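We're looking for people to join the Grekudano repair evenings this autumn, both as learners and as bench helpers. You don't need to have opened a computer before. If you have, and you like showing other people how it's done, we'd love to hear from you too!

## What it is

Grekudano is a community computer workshop on the first floor of the old Sekmont building, above the bike shop. People bring us desktops that offices and households have finished with, we get them going again, and they go out to families, students and small clubs that can use them. Last year 347 machines left the building in working order. We were aiming for 350 and I still think about those three.

This time we're running a proper course alongside the ordinary evenings. It lasts ten weeks, one evening a week, from half past six until nine. Everyone who takes part works on a real donated machine from start to finish, and at the end you can keep it or pass it on to someone on our waiting list.

## Who we'd like to hear from

**Learners (16 and over).** We have 35 places. You might be between jobs, or retired, or at college and fed up with reading about hardware without ever touching it. Perhaps your own computer has been sitting in a cupboard since spring because the shop wanted too much to look at it. All fine. You will need to be able to read a short instruction sheet in English, and to come to at least eight of the ten evenings, as you'll be working with the same partner all the way through.

**Bench helpers.** Each helper looks after two or three pairs. You should be comfortable taking a desktop apart and putting it back together, and patient enough to keep your hands in your pockets while somebody hunts for the right screwdriver. Experience with laptops is welcome but we won't be using it much on this course. Helpers get a thank-you payment at the end, plus travel costs and supper.

**One parts person.** A bit of a special role, this. You'd sort and label memory, drives, cables and all the odd little screws, and keep the shelves in an order that other people can follow. We have over 2,000 bits and pieces in the store at the moment and the labelling system has been through several hands. If that sentence made you feel cheerful, please apply.

## What you'll do over the ten weeks

The first two evenings are about getting inside the case safely and learning what everything is called. We go slowly here, and there's plenty of time for questions, including the ones you think you ought to know the answer to already. After that come memory and storage, then processors and cooling, which is the part most people are nervous about and nearly everybody ends up enjoying. Weeks six and seven are for power supplies (we test and swap them, we never open them) and fault-finding. Then it's installing an operating system, checking everything over, cleaning the outside and writing the little card that goes with the machine to its new home.
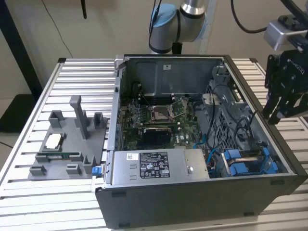
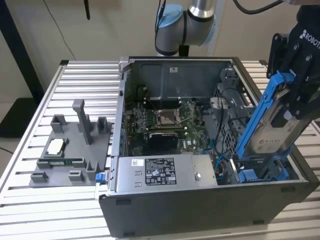

Vilja Koskela
Workshop Coordinator, Grekudano

I've been running these evenings for six years and the bit I look forward to most is still the processor week. There's a lot of holding of breath, and then a lot of chatter! People who barely spoke in week one are leaning over to the next bench to compare notes.

## Practical things

- Free for learners. Tools, parts and wrist straps are provided.
- Supper at half past seven: soup and bread, always with a vegan option. Tell us about allergies on the form.
- There is a lift from the yard entrance. Benches can be lowered, and we have two quiet tables away from the main room.
- Wear sleeves you can push up. Long hair should be tied back.
- Children are welcome at our ordinary open evenings, though not on the course.
- Volteo, the electrical shop on the corner, is lending us its testing kit for the fault-finding weeks, and Tiongson has given us a pile of keyboards and mice, so every finished machine will go out with both.

## How to apply

Pick up a form from the front desk or ask us to post you one. It's a single page. Learners: tell us in a few lines why you'd like to come and whether there's anything that would make the evenings easier for you. Helpers: tell us about something you've repaired, and also about something you couldn't. For the parts role, just describe how you would store four kinds of screw.

Forms need to be with us by the end of August. Everyone gets a reply, and helpers and the parts person will be invited in for a cup of tea and an hour at the bench before we decide. If there are more learners than places we draw names, keeping half the places for people who have never done anything like this before.

Questions are very welcome. Ring the workshop after four in the afternoon and ask for Vilja, or come up the stairs and knock loudly, because the radio is usually on.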